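4.2 Posicionar a bandeja de peças

Antes de começar, confirme que o braço está em modo manual e que a velocidade está limitada a 3 %. A célula Tarnley 1708 sai de fábrica com este limite ativo.

1. Pouse a bandeja sobre a mesa de perfis de alumínio, com o rebordo voltado para cima.
2. Coloque cada componente no respetivo recesso.
3. No painel, selecione Ensinar > Bandeja e desça a garra até os dedos ficarem logo acima das peças.

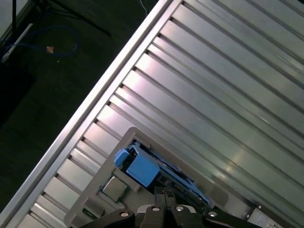
Figura 2. Dedos da garra sobre a bandeja, com o componente azul e o chip quadrado prateado.

4. Verifique se os dedos não tocam no rebordo e prima Guardar ponto.
5. Suba a garra e repita a aproximação a partir da posição de repouso.

Nota: os pontos guardados mantêm-se depois de desligar o controlador. Se trocar de modelo de bandeja, apague-os e volte ao passo 1.

CUIDADO: não segure a bandeja com a mão durante a descida. Toque numa superfície metálica ligada à terra antes de manusear placas de circuito.

Verifique o alinhamento a cada 500 ciclos (ver 4.3).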